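Drudeck Opens Its Gripper Comparison Bench to Outside Teams

29 March 2024

FOR IMMEDIATE RELEASE

I've been writing Drudeck's announcements for a while now, and most of them are about a part number. This one is about a bench, and I'm much happier to be writing it!

Starting today, our gripper comparison bench is open to outside teams. If you make a gripper, or you're trying to choose one, or you have a camera and controller you'd like to see working with somebody else's fingers, you can book time on it. You bring the hardware (or borrow ours), we run it through the same set of pick and place jobs as everything else, and you go home with the full log. Good picks, bad picks, all of it.

We built the bench for ourselves last November. Rutilio Arriaga, our test lead, was tired of reading spec sheets that couldn't be laid side by side. One maker quotes grip force at the fingertip, the next quotes it at the motor, a third gives you a payload and leaves you guessing what shape the payload was. Rutilio wanted one arm, one table, one pile of everyday stuff, and the same orders given to every gripper that came through the door. So that's what we put together, and it kept growing.

As of this release the bench has logged 2748 pick attempts across 7 grippers. The plan for the next round is 3000 more, and we'd love for a good share of those to be on hardware that isn't ours.

What we found in the first round

A few things surprised me, and I sit next to these people all day.

The first is how little the gripper decides by itself. We ran the Ornska two-finger gripper with two different controllers, and it felt like two different products. With the slower controller it closed late and nudged light objects out from between the fingers. With the quicker one it was one of the nicest grippers we've tried. Same fingers, same arm, same table. If you're shopping for a gripper and your controller is already picked out, please test them as a pair.

The second is camera placement. We started with a single overhead camera and were pretty pleased with it, right up until the fingers came down and hid the very thing we were trying to grab. Adding a wrist camera helped a lot with the last stretch of the approach. It also gave us a new set of headaches, with the gripper body taking up a big piece of every view. Tineke Van Leeuwen, who handles vision for us, spent a good two weeks on mounting angles and now has strong opinions about brackets.

"People ask me which camera is best, and I always ask what the gripper looks like from where they want to mount it," Tineke says. "A slim gripper forgives you. A boxy one eats the bottom of your picture, and then you're planning a grasp around something you can't see."

The third is that boring objects are hard. We all expected the odd-shaped toys to cause trouble, and they were fine. Things that are thin, shiny, dark or see-through gave us the most grief, and eyewear is all four in one package. The arms of a pair of glasses stick out at angles that change what a sensible grasp even is, depending on how they landed. Our depth camera likes a matte cardboard box a whole lot better. Rutilio has moved eyewear into the standard set for every gripper, and there was some groaning around the office about that.

We also learned to care about the surface. A smooth tabletop lets things slide away when a finger touches them, and a grippy mat hides that problem completely. A studded plate sits somewhere in between, and it gives the vision software a busy, repeating background to deal with. We now run the same object on more than one surface and report each one separately, so you won't get a single blended score from us.

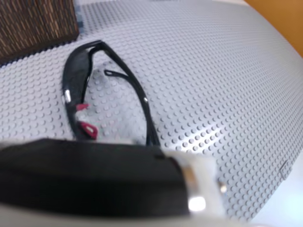

PRODUCT TESTING | GRIPPERS AND VISION

Dark safety glasses on a light gray studded plate are a good workout for a gripper and camera together. The lens is glossy enough to throw back light, and you can faintly see the studs through the lower part of it, so the software has to work out where the glasses end and the plate begins. Then there's the gripper itself, close up and blurry, covering the bottom of the glasses. Tineke will happily talk to you about this for an hour.

How to book

A bench session is one full working day and costs $999, with a Drudeck engineer at your side the whole time. That covers the arm, the cameras, our object set and the log files. You're welcome to bring your own objects too, and I'd encourage it — your parts will tell you more than ours will. Cleiton Magalhães runs the calendar and will call you beforehand to go over mounting patterns, cables and power. Please have your flange drawing ready for that call. We've lost a morning to a missing adapter plate before, and it was our own adapter plate.

Results belong to you. We won't publish a visiting team's numbers unless you ask us to. If you do want them out in the world, we'll post them with the controller, camera position and surface listed next to every result.

Two companies have already signed on for the coming round. Riltonik is bringing a soft-finger gripper it has been developing for food trays, and Van Rooij is sending a controller that we'll try with three of the grippers already on our shelf. Gijs Dekker, product manager at Riltonik, told me his team is coming in with open eyes.

"We have our own test rig and we do very well on it, as everybody does on their own rig," Gijs says. "I'd like to see what happens on a table we didn't set up."

Maarten Van Hecke of Van Rooij was shorter about it. "Give us the worst gripper you have," he wrote to me. (We will, Maarten. It's sitting on my desk.)

About Drudeck

Drudeck designs and tests end-of-arm tooling for small manufacturers and packing shops. We make grippers, finger sets and wrist mounts, and we help customers fit them to the arms they already own. Our own grippers go through the comparison bench under the same rules as everyone else's, and one of them is currently being redesigned on account of what it did there.

Media and booking contact

For session dates, ask for Cleiton Magalhães at the Drudeck test bench. For interviews with Rutilio Arriaga or Tineke Van Leeuwen, contact the Drudeck press desk and we'll set up a call. Bench visits for reporters can be arranged on days when no outside team is booked.

###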